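4.2 Gripper comparison on the plug task

We went into this part expecting the choice of controller to matter most, so I was a bit surprised by how much of our time went to the fingers. Vasanthi Gowda and I ran 50 trials with each of the 2 controllers, Lobo and Fasier, keeping the same arms and the same white table throughout. One gripper presents a thin cable by its plug and the other brings the tool in - simple on paper!

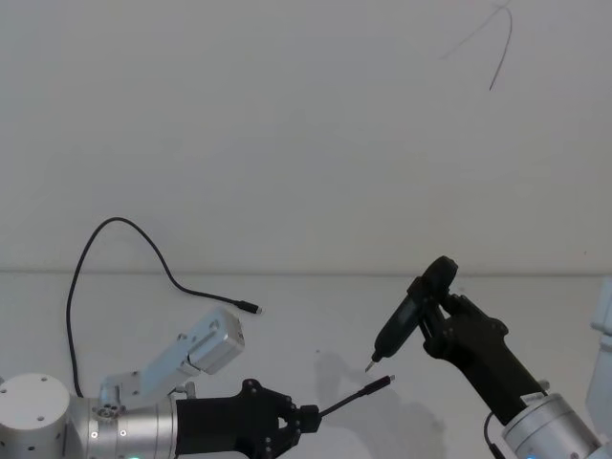
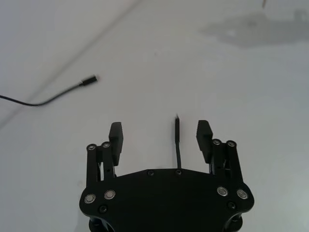
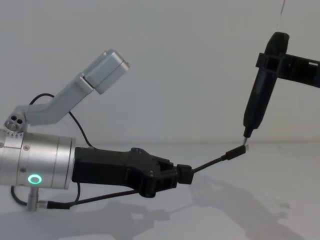
Figure 4. Cable and gripper hardware on the white tabletop, from three viewpoints.

Lobo was smoother on the approach, but it tended to overshoot once the two tips got close. Fasier crept in more slowly and I liked it better for that, though Sun-ja Choo still disagrees with me. We logged the wrist views too, mostly to check finger opening before each grasp, and I'd keep them in any rerun.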